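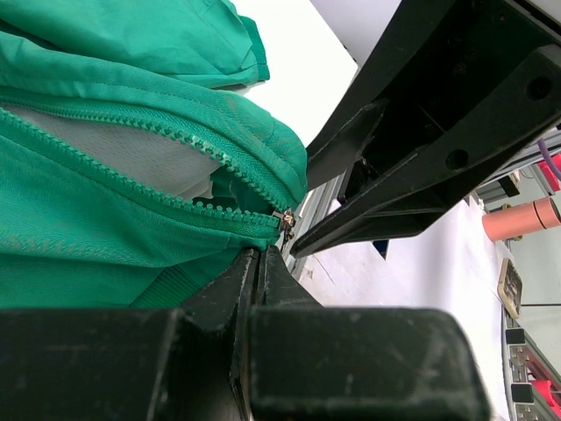

Retail customers have asked for one thing above all, according to Jurham: a jacket that still closes in its third winter. A broken zipper, the company's returns desk reports, is the most frequent reason a sound garment is thrown away, and most of those garments need only a new slider or a fresh box and pin at the hem.

Donside, 25 March 2020. Yeo, the outerwear maker, today announced Pituris, a revised closure specification for its lined zip jackets. The specification covers the zipper chain, the tape, the slider and the stitching that joins the tape to the front panels. It applies to all adult sizes and goes into production in June.

Under Pituris, the front zipper is a coarse molded chain on woven tape dyed to match the shell. The slider is metal. The tape is set between shell and lining with two parallel rows of lockstitch, the second row placed far enough from the teeth that the lining cannot enter the slider channel. Cuffs and hem are ribbed knit, as in the current range. The hem rib now stops short of the zipper end so that the bottom stop lies flat when the front is closed.

Yeo tested 58 garments to the new specification at its Donside workroom. Each was opened and closed 2,000 times, then washed and tested again. Sliders were checked for jaw gap before and after. The previous closure, tested under the same procedure, reached an average of 1,258 cycles before the first tooth separation. All of the Pituris garments completed both rounds without separation.

The change also affects repair. The slider can be removed at the top stop with end-cutting pliers and replaced without unpicking the collar seam. Full replacement of the zipper requires opening the facing along one seam only. Repair shops may request the stitching diagram and slider sizes from Yeo by mail.

The first production run is 2,000 garments. Jurham will stock the full run in its stores and accept garments from the previous range for slider replacement at the same counters. Retail prices are unchanged. Care instructions are also unchanged, except that the zipper should be fully closed before washing.

Trade inquiries: Yeo, Outerwear Division, Donside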